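Coaster (drinkware)

A coaster is a small flat mat that goes under a drink to keep the tabletop clean. I've been looking after this entry since August, and I still find the things oddly lovable! 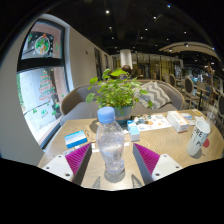

The early ones were made for wine bottles and slid around the table from guest to guest – hence the name. Paper pulp mats for beer came much later, and pubs took to them fast.

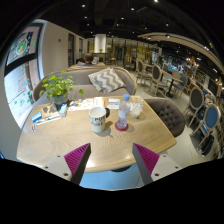

Materials are where people get picky. Cork soaks up drips, slate looks smart but scratches, and felt needs a wash now and then. Round is the shape I run into most, and a dark red round one does nicely under a bottle as well as a mug. My own pile is up to 291 now, mostly beer mats (I know, I know).

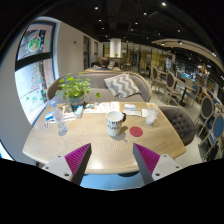 Teltham Tableware Club – Entries Team

Collecting coasters is called tegestology, from the Latin for a small mat. I keep mine in shoeboxes sorted by town, and the two from Halliday are my favorites. Swaps are welcome, but please don't send me wet ones.

See also: Doily, Place mat, Trivet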